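Stories > Short fiction > The Ferry Night

Stories Poems Serials Writers Submit

The Ferry Night

By nine the rain had come in off Cladden Point and every gull on the island was standing on the harbour wall with its back to us, and I thought, well, that's it, there goes the supper.

I should say what the supper was. Once a year, in March, the island of Cladden feeds the crew of the first spring ferry. It's been done since there was a ferry to feed. The boat is the Akyol, and she spends the winter tied up at Plostmont having her bottom scraped, and when she comes back round the headland with her lights on you would not believe the noise. People bang pans! Old men who haven't raised their voices since autumn stand on the slip and roar. I was 8 the first time I saw it and I cried so hard my aunt had to take me behind the bait shed.

This year the cooking had come to me. I'd asked for it, mind you. I'd been asking for ages, and when Muammer Kaplan finally handed over the big ladle (he'd done it all my grown life, and his knees were bad) I held it like a sword all the way home.

There was to be fish stew, and flat bread, and the lemon pudding that Muammer's mother used to make, for 70 people. I had the recipe for the pudding on the back of a tide table. It said: lemons, sugar, eggs, the usual amount. That was all it said.

"What's the usual amount?" I asked him.

"You'll know," said Muammer.

I did not know. I made it on my own stove in a pan the size of a hat and it came out like glue. I made it again and it came out like soup, which was at least a change. On the third go I had something so sharp and so silky that I ran down the lane in my slippers with the spoon still in my mouth, and knocked on his door, and he tasted it and looked at the ceiling for a long time.

"More lemon," he said.

So I went home and put in more lemon, and he was right, of course, and I have never been so happy about being wrong.

Now picture the hall on the evening itself. The stew was on. The bread was under cloths. We'd scrubbed the long tables until our arms ached and the whole place smelled of soap and onions, and the windows had steamed up so thickly that somebody's child had drawn a ferry on every pane. And then the telephone rang, and it was the harbour office over at Plostmont, and the Akyol had not left.

Wind, they said. She might go at ten. She might go in the morning. They'd ring.

I put the receiver down and told everyone. You never heard a room go so quiet. The pudding sat in its bowls in the cold pantry, trembling a bit whenever the door banged.

"Well," I said, "there's always washing up to be getting on with."
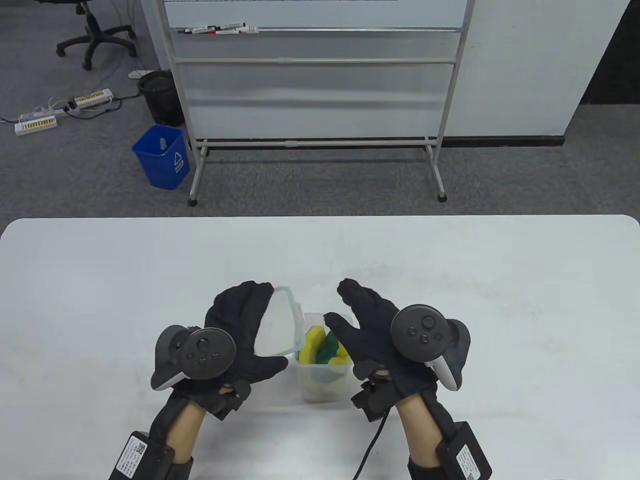

Sponges, clear plastic, a white tabletop.
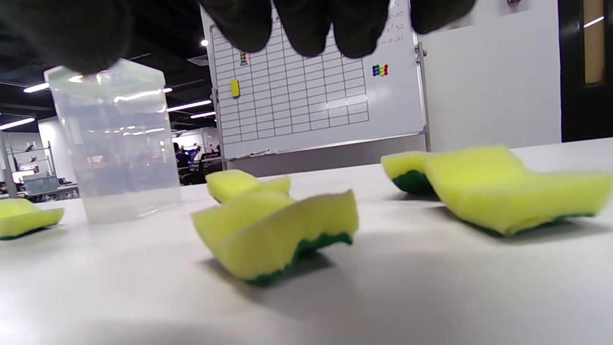
Ataberk Altıntaş thought we should eat. The stew would catch if we left it, he said, and a crew that came in at midnight would sooner have the bottom of a good pot than the top of a burnt one. He said the boat had been late in his father's time too, later than this, and they had eaten in two sittings and sung in between, and it was the best one he could remember.

There was a bit of muttering. The custom is that no one on Cladden lifts a spoon before the skipper does, and people are fond of a custom. But I looked at the children, who had been good for hours and were coming to the end of it, and I looked at the steam going up, and I picked up that ladle.

"Half now," I said, "and half when she comes."

Oh, it was lovely! I wish I could give you the sound of it, all those spoons. The stew had gone a deep rusty red and the fish fell into flakes if you so much as spoke to it. Muammer had three helpings and said nothing, and I had learnt by then what his nothing was worth. Somebody fetched a fiddle. Somebody else fetched the other fiddle, the one with 2 strings, and they played together as though it were the most ordinary thing in the world.

I kept slipping out to look. The rain had thinned and the point was a black lump with the sea going white at its foot, and past that there was only dark. I stood on the slip in my apron and counted waves, then lost count and started again. Across the water you can sometimes see the lamp at Zodmont on a clear night. I couldn't see it. Then I could - a tiny yellow prick, very low - and I was so pleased to see the weather lifting that it was a good minute before I noticed that the lamp at Zodmont was moving.

I've been told I screamed. What I remember is running up the slip with my shoes full of water and getting the hall door open and not being able to say a single word, just waving the ladle at them all, and the whole room getting to its feet.

We banged everything. We banged the pans and the lids and the tables and the bait shed door. She came round the headland with every light burning, rolling like a barrel, and her horn went, and the gulls all left the wall together. The skipper was leaning out of the wheelhouse shouting something, and it took us until she was nearly alongside to make it out.

He wanted to know if there was any pudding.

There was. I'd kept back the biggest bowl. He ate it standing up in his wet coat, with the crew queueing behind him, and when he'd scraped the sides he asked who had made it this year. I looked round for Muammer, who was pointing at me with his stick.

"Bit more lemon than usual," said the skipper, and held out the bowl for more.

Contact the editors | © The authors | Back to top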